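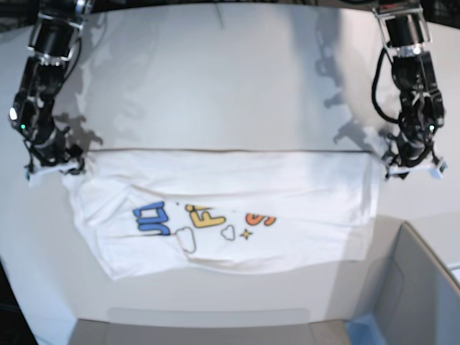

Teaching Two Arms to Fold What They Have Never Seen

July 27, 2025
5 min read

Cloth is hard for robots. A metal part has one shape, and a program can store it. A T-shirt has a new shape every time it is picked up, dropped or nudged, and most of it is usually hidden under the rest.

A group at the Bundgaard lab has spent the past two years on a narrow piece of this problem: what a robot should do in the first few seconds after it picks up a shirt. Their method, called Grillow, was released in March along with the recordings used to train it.

Earlier folding systems mostly started from a shirt already spread flat. A person did the spreading. Grillow starts from a crumpled shirt and breaks the job into a lift, a stretch and a lay-down. Most of the work went into the stretch. Each arm takes hold near a corner, the two grippers come up to about the same height, and the arms move apart until the cloth between them is close to straight. The rest of the shirt hangs below and gravity takes out some of the folds.

How far to pull turned out to matter more than the group expected. With too little tension the top edge sags and the shirt lands in a heap. With too much, a corner slips out of a gripper and the arms have to start over. The arms have no force sensors at the fingertips, so the system judges tension from camera views and from the current drawn by the motors.

The training set holds 623 recordings, all made by people steering the arms by hand. The group kept the bad ones. In 101 of them the operator lost a corner and went back for it, and those turned out to be useful. A version trained without them did well until its first slip, then tended to close its grippers on air and carry on as if it had the shirt.

In the main test the robot made 500 attempts on shirts left out of training. It got the shirt flat enough to fold in 388 of them. The version without the recovery recordings managed 291 on the same shirts.

Printed shirts caused some trouble. A large graphic gives the cameras something to track, but a print broken up by a crease can look like an edge, and the system sometimes reached for it. Plain white shirts on a white table had the opposite problem, with very little for the cameras to find. Changing the lighting so that creases cast clearer shadows helped with both.

The method is slow. A good run takes more than a minute before folding even begins, and long sleeves are still out of reach. The group is now working on towels and pillowcases, which have simpler outlines but give fewer clues about which corner is which.

Related
Grarner tests a softer fingertip for thin fabrics
What Claro learned from a year of failed grasps
Why robots still struggle with socks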